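**How to try going without added sugar for 13 days (and what to ignore while you do it)**

Posted 26/03/2021

I don't believe most of what gets said about giving up sugar. It won't "reset" you, and I'd be wary of anyone selling a plan that says it will. The one I was sent, the Plellov Method, runs to 83 pages and spends 4 of them on food. Still, I wanted to know how much of the stuff I was eating without noticing, and a short trial is a fair way to find out. It costs nothing.

**1. Decide what counts.** I left fruit, plain milk and ordinary bread alone. Out went sweets, biscuits, fizzy drinks, flavoured yoghurt, and honey, which a lot of "sugar-free" recipes tip in by the cupful as if it were something else.

**2. Read the backs of packets.** The front is advertising. Look for syrup, dextrose, maltose and fruit juice concentrate. Pasta sauce and salad dressing were the worst in my cupboard, and a "wholesome" granola from the farm shop in Starkdale had three kinds of sugar in it.
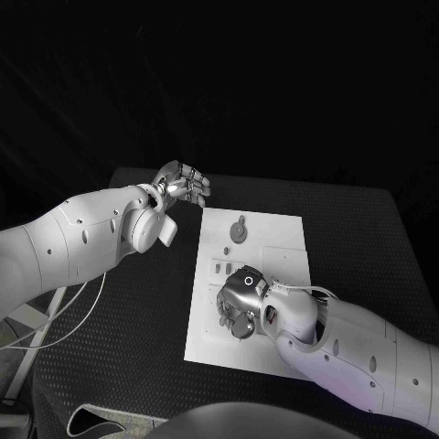 **3. Plan breakfast first.** Most people I know who gave up did so before ten in the morning. Porridge with a chopped apple works, and so do eggs. If you need to see the plan written down, use any plain board you have; a white rectangular one lying on a dark table is easy enough to read while you're making toast. Write up breakfasts only, then rub out whatever you got sick of.

**4. Cut down tea and coffee slowly.** I took 2 sugars in tea and went to none overnight, which was miserable. Halve it for a few days before you start.

**5. Don't buy the substitutes.** Sugar-free chocolate is dear, it tastes of chalk, and too much of it will send you running to the loo.

**What I noticed.** Plain yoghurt stopped tasting sour by the second week. My skin looked the same. I slept the same. I may have had fewer afternoon slumps, but I was also going to bed earlier, so I wouldn't swear to it.

If you have diabetes or have ever had trouble with food, talk to your GP before trying any of this. I'll do it again in August and see if the tea is any easier.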